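Follon Council Finds a Snack Tax It Can Live With, for Now

Follon's town council voted 5 to 3 last night to tack a small surcharge onto packaged sweets and snacks, after a meeting that ran past 11 p.m. and broke once so members could visit the vending machine.

The surcharge takes effect in May and adds 40 cents to any item the town considers a treat. Deciding what the town considers a treat took up most of the evening. Granola bars are out. Granola bars with chocolate chips are in. Rice cakes have been referred for further study.

Council member Ginette Gill, who wrote the measure, said the money would go toward fixing the roof of the public pool. "People like snacks and people like a roof," she said.

Hüsnü Dönmez, who runs the Polat grocery on the main street, was less sure. He brought a bag of items from his shelves and asked the council to rule on them one at a time. They got through six before Gill asked him to sit down.
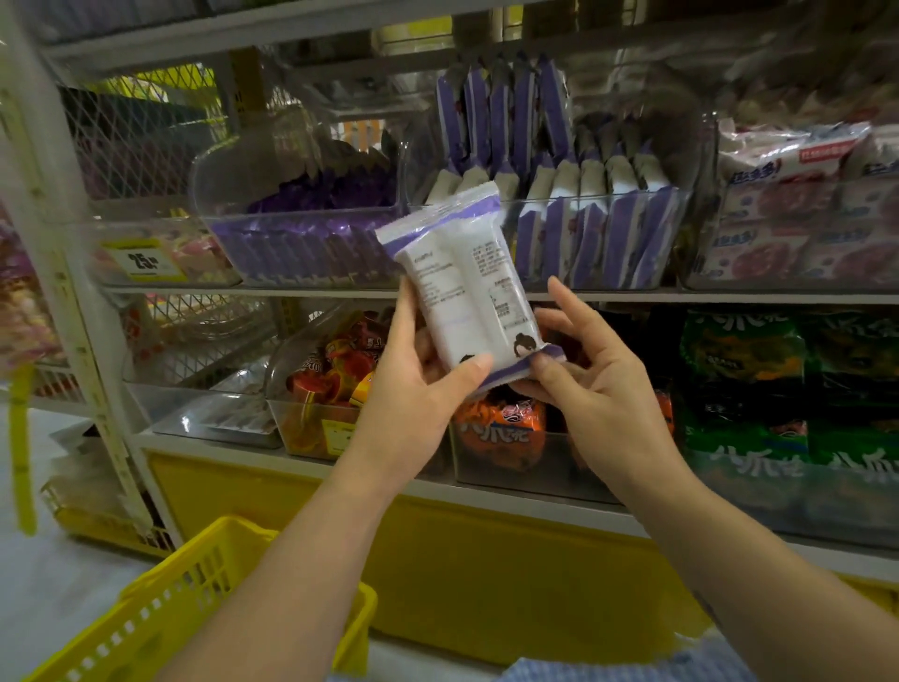

Dönmez said he would now have to relabel most of two aisles, and that his register dates from a time when candy was simply candy. The town has offered shop owners a printed guide, which runs to 2164 lines and lists marshmallows twice, with different answers.

Rochelle Oyelaran, one of the three who voted no, has asked for a corrected version before the surcharge begins. The rice cake question returns at the next meeting, right after parking.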